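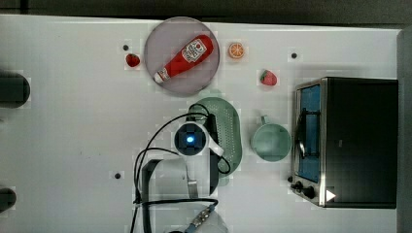
Ketchup, strawberries and the green mug, with the toaster oven at the side.

The play kitchen corner is open again at Funwood, and what a first week it has had! Odette Cordier and Gwenaël Roussel spent most of June sorting through the old bins (so many lidless pots, so many single doll shoes), and the pieces that made the cut are out on the low tables for the little ones every morning until lunch.

The red ketchup bottle is the runaway favorite. It goes on everything, strawberries included, and on Tuesday it went on a birthday cake for a stuffed rabbit. The soft green mug and colander have been popular too. Heloísa's group has been rinsing pretend berries in the colander and then serving them one at a time, very seriously, to any grown-up who sits down long enough. The orange slice has been a pizza, a steering wheel and a cookie so far.

Please do come and play! Parents are welcome to stay for the first half hour, and the children love having customers.

We could still use a few more things: play vegetables, a second plate or two, small wooden spoons, and cloth napkins in any color. Clean and unbroken, please, and nothing small enough to swallow. Drop them in the basket by the front desk or hand them to Josiane Gilbert at pickup. We'll be going through donations on 7th September and would love to have yours in the pile by then.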